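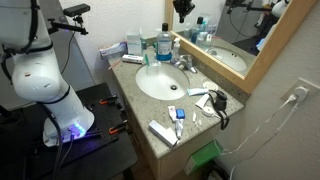

Who looks after the arm between shifts? The technician we are now hiring, together with one colleague on the late shift.

Clistetti is looking for a robot cell technician, part-time, at our Astdale site. The cell has one arm on a clamped table beside a bathroom counter.

Your work:
Check the table clamps and the base before each start.
Inspect the cables at every joint and fasten again those which have moved.
Clean the camera lens and repeat the calibration if the bracket was touched.
Grease and inspect the joints every 2000 hours, following the Joltmont service sheet.
Write every fault in the log, also the small ones.

We ask for two years of experience with maintenance of electrical or mechanical equipment. Robot experience is welcome but not required, the training takes 5 days. You should be able to lift the arm from its table with a second person.

The position is 80 hours per month, starting in July. Please send your resume to the Astdale office, with the word "cell" in the subject. Visits to the site are possible each Tuesday.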